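Kernik bench cell, sorting and kitting arm

Sold by Welov. Ref 1514. Page updated 2018-02-13

One arm, one table, two-finger gripper. For shops that sort, pick and lay out small parts by hand and have run out of hands. Sits next to your people, same room, same hours. No pit, no big floor works.

What changes for the staff

Less reaching, mostly. At Tedesco the kitting bench had 3 people on it, all day, bending over trays. Now one minds the cell and the other two are on assembly and checking, where they'd been short since June. Nobody was let go, we get asked that a lot. Ermanno Villa runs the bench there: "My shoulders are better. First week I didnt trust it, kept my hand near the stop."

Expect that first week. Slow it down, let people watch, let them move parts about and see what it does.

Teaching a new part

Done by the operator, not by us. Put the pieces on the table, mixed is fine, bring the gripper over the one you want and save the position. Plain wooden blocks and a couple of coloured ones are good enough to learn on, no need to risk real stock. Most people get the hang of it in 5 sessions or so of practise. 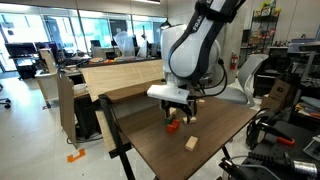

What you get

Arm with gripper and cable set
Spare finger pair
Voda control software, one seat
6 hours training on site, your shift, your parts

Not included: table, trays, compressed air (not needed anyway).

Ordering

Price on request, depends on training and travel. Ask for Aldo Bortolotti, he'll want to know part sizes and who will be working the bench. Send both with teh first message, saves a call.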